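About Woststead

Woststead is a contract packaging and storage company for small parts. We design, source and stock plastic trays, bins and inserts for firms that ship components which cannot be tipped loose into a carton: bearings, glass vials, machined fittings, sensor housings and similar goods.

The company was started by Ditte Ladefoged in a rented unit in Skallby. The first product was a cardboard insert for a local pump repair shop. Cardboard dust turned out to be a problem for the customer's seals, and the second version was made in plastic. Most of our work has been in plastic since then.

What we do

Our catalog lists 78 standard tray formats. A standard format can be ordered from 700 pieces, with delivery in 11 working days. Custom formats take longer, as a tool has to be cut and a trial run approved by the customer before production starts.

Each custom project begins with the part itself. We ask for a drawing, the part weight, the surface finish and the way the part is picked up at both ends of the trip. A part that is lifted by hand needs finger clearance on two sides. A part that is lifted by suction needs a flat face pointing up and very little side play. These two requirements often conflict, and the tray is then drawn around whichever step is slower.

Wall shape is decided next. Ribbed walls hold their form better than flat walls of the same thickness and release more easily from the stack. Dividers are angled where the part is long and thin, so that it can be slid in from one end.
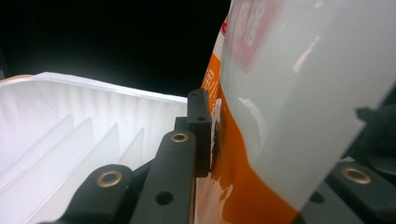
The Trestska line

Trestska is our range of returnable trays. They go out full, come back empty, and are washed and checked at our Skallby site before they are sent out again. Trays with cracked rims are pulled and ground for regrind – we do not repair them. The rim carries the load when trays are stacked, and a welded rim does not hold its rating.

The Bravo line is the single-trip version. It uses thinner sheet and nests when empty.

Quality and testing

Every new format is stacked at full load for seven days in a warm room and then measured. Formats that sag past the drawing tolerance go back to design. Test sheets are kept on file and can be requested with any order.

Visits

Site visits are by appointment. The wash line is closed for service every November.

Page updated 19 Sep 2019

11 Shares
0 Comments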